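Moving Your Photo Albums Off Brokden and Onto Your Computer

I put off doing this for two years, and then one Wednesday evening I sat down and got the whole lot out – 2,266 photos in 63 albums. So these are the steps I used, in the order I used them. You'll need your Brokden password and a decent chunk of free disk space.
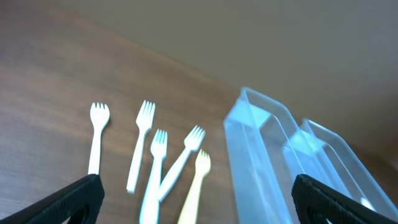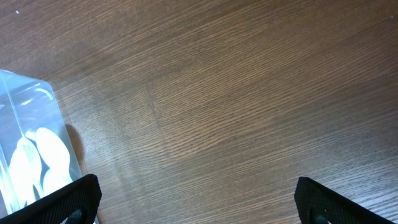
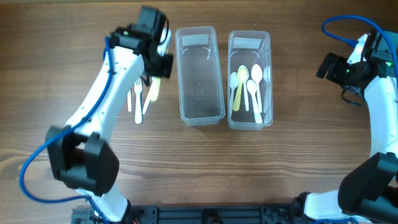
Part 2: Requesting and saving the export

1. Sign in to Brokden on a computer (the phone app doesn't have the export page, I looked everywhere!) and open Settings, then Your Library.

2. Click Request a Copy. Tick Albums and leave Loose Uploads unticked for now.

3. Pick Original Size. The default is Web Size, and my first try came out tiny.

Note: Albums shared with you are skipped unless you tick Shared as well. I missed the ones from Orvokki Hyvönen that way and had to go back.

4. Wait for the email. Mine took 19 minutes, but a big library could keep you hanging overnight.

5. Download every zip file into one new folder. I called mine Ikwood, after the street we lived on in most of the pictures.

6. Unzip them all, then open a few albums and check that the captions came along – they sit in a small text file next to the photos.

Caution: Don't delete anything from Brokden yet. Copy the folder to an external drive first and open some photos from there.

7. If a zip won't open, download that one again. The links stop working after a few days, so you may need to go back to step 2.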